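Home | About us | Vacancies | Projects | Contact

Print this page | E-mail this page

Equipment Planning Officer (fixed term, part time)
Vondcombe Technical Services, Hastivine site
Posted June 2024

We are looking for someone who can say no to a quotation. Vondcombe has been offered a good deal of robot equipment over the past year, most of it with a glossy leaflet and a payback figure we could not reproduce. The person appointed will work out what we need for small bench tasks, what it will cost over its whole life, and whether a technician with a pair of tongs would do the job for less.

The post is for nine months, three days a week. It reports to the head of laboratory services and carries no line management.
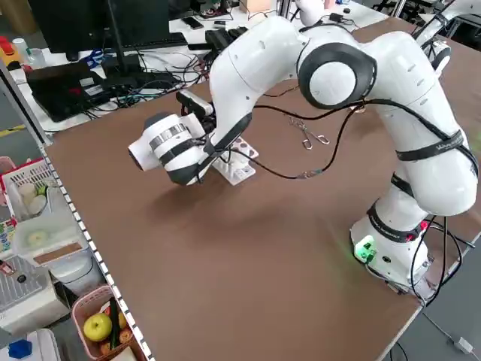
Bench work with a robotic arm and gripper.

What you would be doing

The headline price of an arm is the easy part. Our draft budget from May had one line for the arm and one line called "other", and "other" has since grown into the larger of the two. Grippers, wrist cameras, cabling, power supplies, tables, a computer to run it all, guarding, training, service visits and spares all have to be in there. You would take that draft apart and build a new one.

You would also look hard at the time claims. Moving a rack or setting down a dish sounds simple until someone has to set it up again for a different dish. We have asked two suppliers, Citton and Tian, to quote against the same list of 53 tasks, and so far the replies are hard to compare. One prices by the arm and the other by the "cell", a word neither of us has managed to pin down. Getting both on to a like-for-like footing is the first thing we want from you.

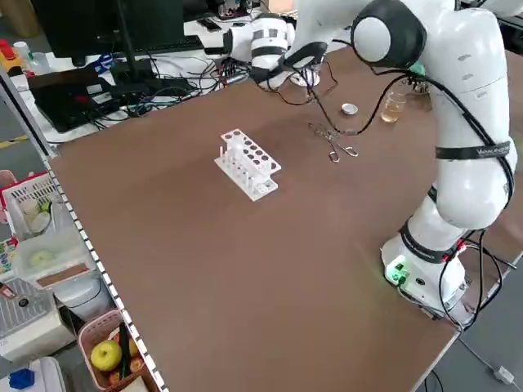 After that comes a written recommendation, which may be to buy, to hire, to wait a year or to drop the idea. We have no preferred answer and would be suspicious of a candidate who arrived with one.

What we are looking for

- At least 5 years in purchasing, lab management or equipment planning
- Experience of costing service contracts, including reading the exclusions
- Comfortable with spreadsheets and with awkward phone calls
- Some time spent near working lab benches

Programming is not needed. Enthusiasm for robots is allowed but will not score any points.

How to apply

Send a CV and one page on a piece of equipment you advised against buying, or wish you had. Please keep to the page. Applications go to the Hastivine office by post or through the vacancies form. Interviews will be held on site and include a short costing exercise. Travel within 100 miles is refunded on production of receipts.

Applications from suppliers' current staff or agents cannot be considered.

Related items

Laboratory Technician, Hastivine
Stores Assistant (maternity cover)
Notice to suppliers: revised quotation form
Bench equipment disposal list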